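Football stats writer wanted, part time, remote
Posted January 1, 2022

Brikance needs one more writer for the weekend match previews. Start asap, the December backlog is still sitting there. 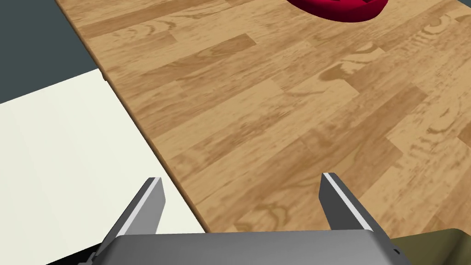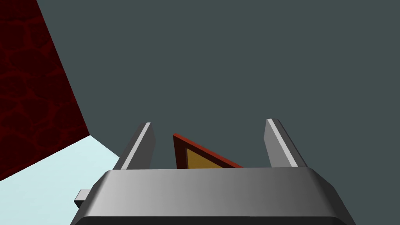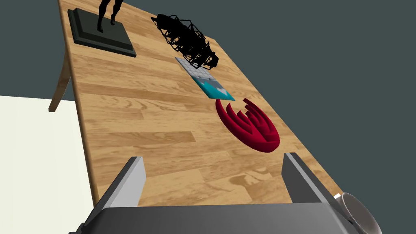
Computer renders, three views.

What you'd do:
Short previews for league and cup games. Goals, cards, corners, home and away form. 22 previews a week, more when there's midweek games. Plain sentences, no betting tips, no predictions. We give you the number sheets from Heton, you check them and turn them into text people can read.

Who we want:
Knows soccer. Knows the lower divisions too, not just the big clubs. Fast typist. Can spot when a number looks wrong and says so. Experience nice but not needed, we'll train you on the Bilyk editor, takes an afternoon.

Hours and pay:
20 hours a week, mostly Thursday thru Saturday. $396 a week, paid every Friday. Extra previews paid seperately. Off season is slower, ask us about that.

To apply:
Send two sample previews, any teams, 150 words max each. Plus a line or two on when you can work. No resume needed. No attachments over 5 MB please, the inbox chokes.

Write to Daranee Rattanakul, previews desk, thru the contact form. Put WRITER in the subject or it gets lost. Will reply to everybody but give us a week or so, its busy.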